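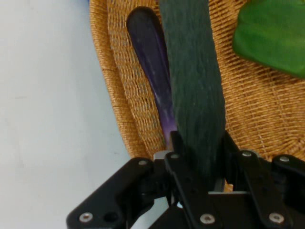 Hotel Marketing, Unit 6: Reading a Room Description

Bring your copy of the Hotel Unetti page to class. The reading is short, so please do it twice, the second time with a pen.

The page gives the Candis Suite 427 words. Cross out every adjective you couldn't check with a tape measure or a light switch. Most of you will lose roughly 60 of them, and the paragraph about "atmosphere" will be gone entirely. What remains is a bed size, a floor number and a bathtub.

Points for discussion

1. "Panoramic." The suite has 2 windows. The floor plan puts both on the same wall. How wide does a view have to be before the word is fair? I don't have a figure, and I doubt the copywriter did.

2. "Steps from the beach." Whose steps, and how many? The Visell Inn at least prints a distance, 100 meters – though it doesn't say whether that's from the lobby or the back gate.
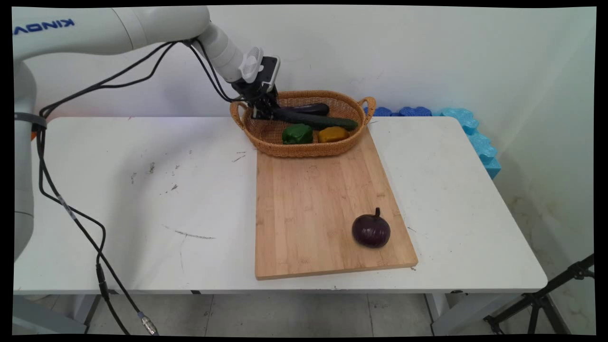
3. "Blends tradition and comfort." Try swapping in the name of any other hotel. If the sentence still works, the guest has learned nothing from it. The Cherkaoui House page uses nearly the same line for its parking garage.

4. Room size. Does the number include the balcony? The entry hall? Ask before you repeat it in your own copy.

Some textbooks claim that warm language raises bookings. Maybe. The studies I've seen changed the photos and the price at the same time, so I wouldn't lean on them in your paper.

For next class: rewrite the suite text using only facts from the floor plan. One page, due by noon.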